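Threads > Robotics > Unrolled

Search threads Go

Last updated in November

Okay, I've been itching to post this one. We finally have a result from the Niltov work that I'd show to a stranger on the bus, so settle in, this is a thread.

Niltov is our two-arm learning project. You drive both arms through a job by hand, the system records what you did, and a policy learns to do the job from those recordings. Nothing new in that. Loads of labs do it, and plenty do it better than us.

What bugged us was the waste. You record 300 runs of a job, the policy gets to a decent level, then you record a heap more and it barely moves. Meanwhile your wrists are sore and it's dark outside.

So we tried something dead simple. Train on a small batch. Let the policy have a go. The moment it looks lost, a person takes over, fixes the mess, and hands control back. Keep only the fix. We call these bits "rescues" and I'm very fond of them.

Other people have done takeovers before us, and the reading list is long. Our part is deciding WHEN to take over. We run several copies of the policy, each trained a little differently, and when they disagree about where the grippers should go next, a tone plays and the operator steps in.

The tone matters more than I'd have guessed! Before it, I would grab the controls far too early, every time, like a nervous parent teaching a kid to drive. My rescues were mostly me rescuing things that were fine.

Numbers, for those who scrolled straight here. The full-demo version used 300 complete runs. The rescue version used 40 complete runs plus 431 rescues, and most of the rescues are only a few seconds long. Total recording time came out at roughly half.

On layouts neither version had trained on, the rescue one finished more jobs. I'm not putting a percentage in a post until we've repeated it with a second operator, but the gap was big enough that I walked a lap of the building.

The bench is nothing fancy. Black cloth, two arms facing in, and ordinary stuff from the shops and the cupboard – dish rack, cardboard tray, rolls of tape, a glue gun.

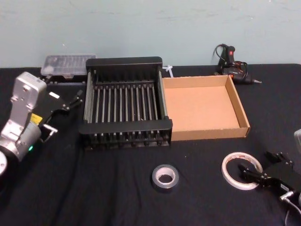 Mughal replied that disagreement between copies only catches the mistakes the copies know they might make, and asked what happens when every one of them is confidently wrong.

Great question, and it's the weak spot. When they all agree on a bad plan, there's no tone. We saw it most with thin, flat things, where every copy would happily close the fingers too high and carry on as if it had a grip.

For now the operator can still take over without the tone, and we label those rescues separately. They're rare, but they seem to teach the policy a lot. I'd love to know if anyone has a good way of weighting them. We just count them double, which is a guess wearing a lab coat.

Something else I didn't see coming: short rescues beat long ones. If I fixed the grip and let go straight away, the policy picked up from there and learnt more from its next mistake. If I got carried away and finished the whole job myself, we mostly recorded things it could already do.

We now cap a rescue at 12 seconds. It's a bit brutal when you're halfway through lifting something, but you get used to it.

What didn't work – slowing the arms down whenever the copies disagreed. It sounded sensible. In practice the arms dithered in mid-air, the copies disagreed even more because they'd never seen dithering, and the whole thing crawled to a stop.

Ustach, our labelling tool, got a new colour for each kind of rescue along the way, so you can scroll through a session and see where the trouble clusters. For us it's nearly always the handover, when one arm passes something to the other. Grasping off the table is much calmer.

Next up is the second operator, then a run on the Teno bench across the hall, which has different lighting and a wobblier table. If the tone still fires at the right moments over there I'll be thrilled. If it doesn't, I'll post that too.

Happy to talk thresholds in the replies. Ours took ages to tune and I've got opinions!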